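Section 6. Open day set-up, demo table (Nutow hand-held grippers)

Read sections 1 to 5 first. If no time for that, at least read 2 (charging) and 4 (login). This section is for whoever runs the table on the Sunday. Questions to Rasmus Luik, room 718, not by email please.

6.1 Before the doors open

1. Lights in the demo bay on. Room lights behind can stay off, visitors look at the table and not at the shelves.

2. Unlock the storage cabinet. Code is on the sheet inside the Hamura binder. Put the binder back.

3. Take out both grippers. Check the tag, only take ones with a green tag. Yellow tag = waiting for Butkienė to look at the finger screws, leave it in the cabinet.

4. Wipe the tabletop. Dry cloth only. No spray, it leaves a film and the wood looks streaky on the finger cameras all day.

5. Start the Kekau viewer on the laptop. Wait for both finger cameras to come up. Takes a while the first time, don't click twice or you get two viewers and neither one works.

6. Pick up one gripper, open it all the way, point it at the bare table. Look at the live view. You want to see both fingers low in the picture, one each side, clear wood in the gap and the grain sharp enough to follow. Soft shadow by the fingers is OK. 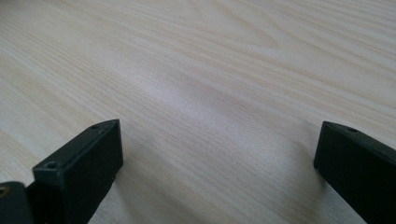
7. Same again with the second gripper. If the view is upside down, the camera plug is in the wrong port. Swap and restart the viewer.

8. Press Zero with the fingers fully open, then close them slowly, then Zero again. The number on screen should go from 48 to 0. If it stops at 2 or so, there is crumb or dust on the finger pads. Brush it off, redo.

NOTE: The Zero has to be redone after every lunch break. The laptop forgets when it sleeps.

CAUTION: Fingers close harder than they look. Show visitors the pinch point before you hand over anything. Kids under the rope only with a parent.

6.2 Running the demo

Slots start on the hour and the half hour. Keep it short, people drift off.

1. Say who you are and what the table is for. Two sentences. Visitors do not need the funding story.

2. Put the small pieces out. Never more than one piece per dish, it gets messy on the recording.

3. Demo person stands at the front edge, one gripper in each hand. Head camera on and level. Ask someone to check the laptop that the head view covers the whole tabletop, corners included.

4. Press Record. Wait for the beep. Then start.

5. Do the pick slowly. Come in with the left, keep the right down and out of the way until it's needed.

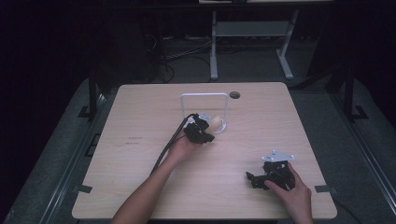 6. Talk while you work, this is what people came for. The usual first question is why not just let the robot do it, and the answer is that the robot learns from these recordings, so a person has to do it first. Second question is always the price. Say 2,590 for the pair and move on, Rasmus has the leaflet. If someone wants to know how you stop the second gripper sliding about when you are only using one, show them: right hand flat on top of it, fingers pressing on the black body, left hand does the work at the dish. Keep the left gripper's cables trailing back along your forearm like that too, otherwise they drag across the table and catch on the white wire frame.

7. Press Stop before you put the grippers down. If you forget, the end of the recording is just you walking off. Mark it "bad end" in the list, dont delete.

8. Let a visitor try. One visitor at a time, right-handed people usually want the right gripper first, fine. Stand on their left. Keep a hand near the red button.

NOTE: No recording of visitors without the signed form. Forms are under the laptop. Practice mode does not record, use that if unsure.

CAUTION: Cables on the floor behind the table. Rope stays up on that side all day. If the rope comes down, stop the demo untill it's back.

6.3 Between slots

1. Clear the table. Everything off that you put on.

2. Check the finger pads for smears. Wipe.

3. Open both grippers, aim at the bare wood, look at the live view again. Same check as 6.1 step 6. Compare to the one below if you're not sure what wide open should look like.

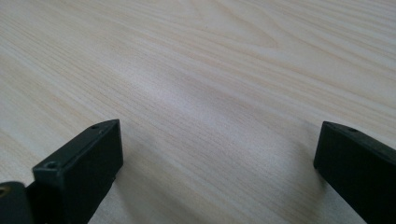
Fig. 6-3. Fingers wide open over the clear table, nothing held.

4. If one finger looks much further in than its partner, re-seat the gripper handle and Zero. Small differences in height or tilt are the way you hold it, ignore.

5. Write the slot in the log. Time, who ran it, anything odd. "OK" is enough if it was OK.

6.4 When something goes wrong

View freezes: pull the camera plug, count to five, plug in. Don't restart the laptop, it wants updates.

No beep on Record: disk is full. Move the April folder to the external drive. Do not move the Hamura folder, the viewer reads its settings from there.

Gripper won't close: trigger lock is on. Slide it back with your thumb.

Gripper closes but number does not change: loose cable at the handle end. Push till it clicks. If still nothing, yellow tag, cabinet, carry on with the other one.

Visitor drops a gripper: smile, take it back, yellow tag. Do not test it in front of people.

6.5 Closing up

1. Viewer closed, laptop on charge.

2. Grippers in cabinet, fingers closed, cables coiled loose. Not round the handle.

3. Dishes and small pieces back in the box, lid on.

4. Signed forms to room 718, under the door if it's locked.

5. Lights. Rope stays where it is.

Next: section 7, copying recordings off the laptop.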